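How a Concert Gets Put Together

Last updated: February

When you go to a concert, you see the singer, the band and the lights. Most of the work happened long before you sat down. Planning a show for one evening can take months, and many of the people who do it never step on the stage.

Picking a place

The first job is finding a venue. A venue is any place where a show can happen, such as a theater, a park or a school gym. A small hall feels friendly, but it can't hold many people. A big arena costs a lot to rent, and it looks sad if half the seats are empty.

Lempi Toivonen books singers for the Garon Theater in Arnthorpe. She starts calling them almost 10 months ahead. Singers who are well known fill up their calendars early, so she always has a second and a third choice on her list.

Who does what

The promoter pays for the show and hopes to sell enough tickets to earn the money back. If the tickets don't sell, the promoter loses money.

The tour manager gets everyone to the right city at the right time. This person books the buses and the hotels, and knows who can't eat peanuts.

The sound engineer sits at a desk covered in sliders and knobs. Each one changes how loud or how clear one voice or one instrument is.

The lighting designer decides which lights come on during each song. A slow song might get one soft blue light. A fast one might get 40 lights moving at once.

The wardrobe person looks after the clothes – washing them, fixing buttons and laying them out in the order they will be worn.

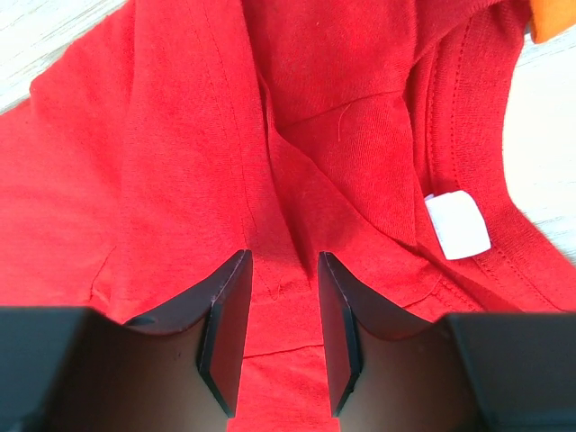

Guest singers

Sometimes another singer comes on for one or two songs. This is called a guest spot. The crowd often isn't told in advance, so the guest waits backstage and comes in through a side door. Guests still have to practice. If they can't travel early, they may learn their part from a recording and sing it with the band only once before the show.

The day of the show

Trucks arrive early in the morning. At the Garon, a crew of 18 people carries in the speakers, drums and cables. This is the load-in, and it takes until lunch.

After lunch comes the sound check. The drummer hits one drum over and over while the engineer listens. Then each singer has a turn. Sound checks can be pretty boring to watch.

Doors usually open an hour before the music starts. By then everyone backstage has a copy of the set list, which is the list of songs in order. Singer Niloufar Bahrami had 23 songs on hers last spring and taped a copy to the floor by her microphone.

When it's over

The last song ends and the crowd goes home, but the crew stays. Everything that came in has to go out again. This is the load-out. It is faster than the load-in, and it often finishes after midnight.

Words to know

Encore: an extra song at the end, after the singer has already said good night.
Opening act: a singer or band that plays first.
Backstage: the rooms and halls behind the stage.
Monitor: a speaker that faces the singer, so the singer can hear the band.

Contact us | © Workitz Kids | Back to top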